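Blog > Robots > Shop Rules

So I finally rewrote our cloth-handling rules at Waltik – the old sheet had 21 of them and I could never remember more than 4! Now rule one is just this: both grippers have a hold before anyone starts to pull.
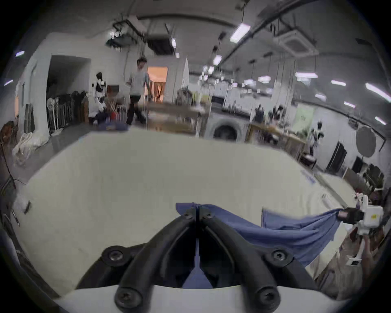 One reader wrote in to say that rule one is fine but useless without a rule for letting go, and that they'd put that one first. Fair point!

I'm adding it tonight (left side releases first, always), and the new sheet goes up by the door in May.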